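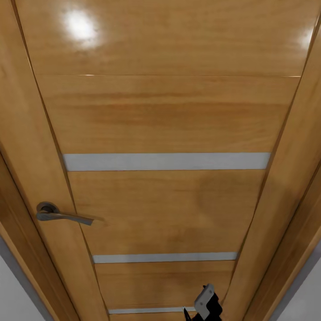
Networks for Everyday Things
Session 5: How small devices talk over long distances

Print this page | E-mail this page

Welcome back, everyone. Last time we spent rather a long while on the wireless network at home, and I'm glad we did, as several of you told me afterwards that you had gone and moved your router off the floor. Today we go further out, to the networks that carry messages from water meters, parking sensors, cattle collars and all the other small things that sit a long way from anybody's front room. Please have your notes on radio bands to hand if you kept them (and if you didn't, share with a neighbour, they won't mind).

1. Why an ordinary mobile connection is too much

A mobile phone is a hungry creature. It wants video, maps and voice calls, and it wants them straight away, and it expects to be charged every night. A water meter wants to send a handful of numbers once a day and then go back to sleep for years. If you give the meter a phone connection it will work, but you'll be paying for a great deal it never uses, and somebody will be out in the rain changing the battery far too often.

So the networks we're looking at today make a trade. They send data slowly, in very short messages, and in return the signal reaches further and the battery lasts longer. Keep that trade in your head, as nearly everything else this evening comes back to it. 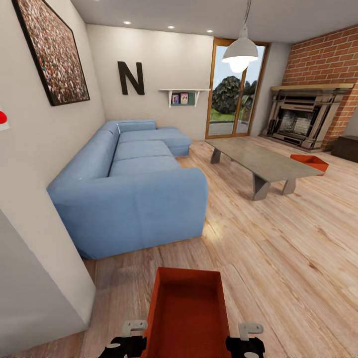 2. Two families

The first family runs on the mobile operators' own masts, in licensed radio bands. You'll see it called narrowband or cellular IoT. The operator looks after the masts and you pay a small fee for each device. Coverage is somebody else's worry, which is a comfort, though you do have to go where the operator goes.

The second family uses shared bands that need no individual licence. You can put up your own gateway – a small box with an aerial – and listen for your own sensors. It's cheaper once you have a lot of devices close together, but when it goes wrong on a Sunday the person who fixes it is you.

Neither is the better one in general. I do get asked every year, and I'm afraid I give the same answer every year.

3. Worked case: the Nimbridge meters

Nimbridge is a small town with 734 water meters, most of them in pits under metal lids. The water company had two offers on the table. Drenano proposed cellular devices on an existing operator's network. Plamen proposed a private network with 5 gateways on public buildings.

Let's do the sum together. Each meter sends one message a day, and each message is 35 bytes long. That makes 734 × 35 = 25,690 bytes a day for the whole town, a good deal less than a single photograph from your phone. Capacity is clearly no trouble for either offer. What mattered was the metal lids, which are dreadful for radio, and the two trial streets where both sorts were tested side by side.

The town went with Drenano in the end, mainly over maintenance. Had there been 1,000 meters packed into a few tall blocks, I think the argument might well have gone the other way.
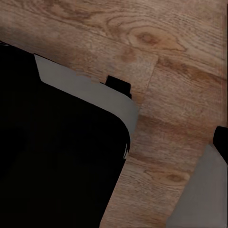 Fig. 2: Wood grain with knots

4. For next time

Please read the Zakharchenko handout on battery life, at least as far as the table of sleep modes. Then try these:

a) Redo the Nimbridge sum with one message an hour.
b) Write half a page on which family you'd choose for bins in a city park, and say what you'd want to test first.

Bring your workings even if they've gone a bit wrong, as we'll be going through them together at the start.

Print this page | E-mail this page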